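Elspeth Lennox
A thread on mailing a sweater back, which I started in October and which has become my main relationship.

The sweater was from Skoltuvden. Wool, green, 40 dollars on sale, shown on a model with no shoulders. I have shoulders. I put it on and looked like a couch someone was trying to get through a door.

So: return. The site says returns are "easy" in three places and tells you how to do one in a fourth place, under a menu called Journey.

Journey wants your order number. The order number is in the confirmation email. The confirmation email says "your order number can be found under Journey."

Got it in the end from the packing slip, which I had used as a bookmark. The book is 2000 pages long and I'm on page 10, so finding it was quick.

Next, reason for return. The choices were Too Small, Too Large, Changed My Mind, and Other (Please Delight Us). I picked Too Small. It asked if I would like the same sweater in Too Large.

I said no thank you. It offered me store credit. I said no. It offered me the same store credit in a bigger font.

Refund selected. Now I have to choose a carrier. Polat picks up from your door but only if you have a buzzer. Drurnuteck has a drop-off counter inside the vape shop on Asel Street. I don't have a buzzer.

Interlude for everyone replying "just keep the sweater." I have a drawer of just keep the sweater. It doesn't close.

Interlude two, for my sister, who replied "give it to me." You have the same shoulders, Karen. They're Dad's. 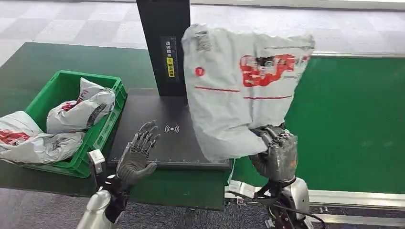
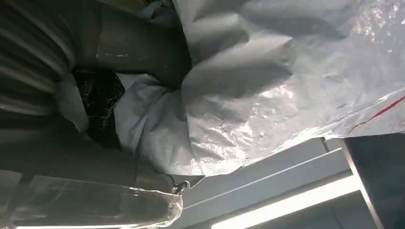 plastic mailers, my enemy

My whole problem with the plastic mailer is that it's built for one trip. Some of them have a second sticky strip for returns. This one had a dotted line where a second sticky strip might have been happy.

I used packing tape. The tape stuck to the mailer, then to itself, then to my sleeve, and I now own a second sweater I can't wear.

The label. They email you a label. I haven't had a working printer since my roommate moved out and took it, along with the good colander.

Library prints for ten cents a page. The label was two pages. Page 2 was a photo of a woman laughing in a field, wearing the sweater. It fit her great.

OK, vape shop. The Drurnuteck counter is a stool. The guy on the stool was very nice and smelled like a blueberry muffin in a house fire. He scanned my label and his scanner made a sad noise.

Wrong carrier. The label was for Polat. I had picked Drurnuteck, I have the screenshot, I showed him the screenshot, he said "yeah, it does that."

Chatted with Skoltuvden support. They said a new label would take 2 business days. I asked what the return window was. They said it closes tomorrow but that they "hear me."

New label came. Back to the library. The librarian has started saying "sweater?" when I walk in.

I did not print the woman in the field this time. I have some self-respect and only one dime.

Dropped it off. Muffin guy scanned it, happy noise, gave me a receipt the size of a stamp. I've put it in the book.

Update, since a few of you asked. Tracking says the package reached the warehouse and is "resting."

Update: refund came through! 31 dollars. Return shipping was nine. I'd like to thank the word "easy" for its service.

Update: Skoltuvden emailed asking me to rate my Journey. The scale goes from smiley face to bigger smiley face.

Also they've put the sweater on sale again, for 25. In blue. My sister already sent me the link and I've been looking at it for a while now.

It says relaxed fit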